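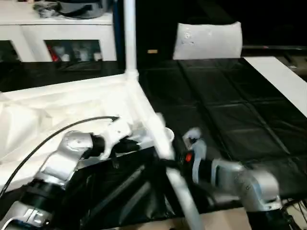 Cable routing on a two-arm bench build should be settled before any tuning starts. Each arm needs enough slack at the wrist for its full rotation, plus a little more, and the slack has to stay clear of the fingers. On the left arm the thin black cable runs in one long arc over the links and comes back in near the top of the gripper. Keep an arc of that kind wide. A tight one pulls at the connector when the elbow folds. Move the joints by hand through their limits with the power off, and watch the cable the whole way.

Covering the table

Black plastic sheeting is cheap and wipes clean, but glossy sheeting reflects ceiling lights, and the reflections move in the camera view when the head moves. Turn off the lamp directly over the bench or switch to matte sheeting. Pull the fold lines flat and tape the edges underneath. Tape on top gets picked up by the fingers sooner or later.

Pipe frames

White PVC-style pipe is good enough for a light frame. Dry-fit everything first, then mark each joint across pipe and fitting with a pencil so it goes back at the same angle. Do not mount a camera on a pipe that an arm can reach. Ours moved 2 mm after one light bump and the calibration had to be redone.

Finger wear

Salma Slaoui printed our first set of fingers on the Fovent machine at the shared shop. They lasted 4000 closing cycles before the tips rounded off. We now check them every 600 cycles. Screws in printed parts should be snug only - a stripped hole means a new part.

Speed

Run new motions at low speed with the grippers well apart, then bring them together in steps. Keep one hand on the stop switch whenever both arms work over the same spot. Log the joint limits on paper as well; the October settings file was overwritten and the paper copy saved an evening.

Souad Erraji, 31/07/2025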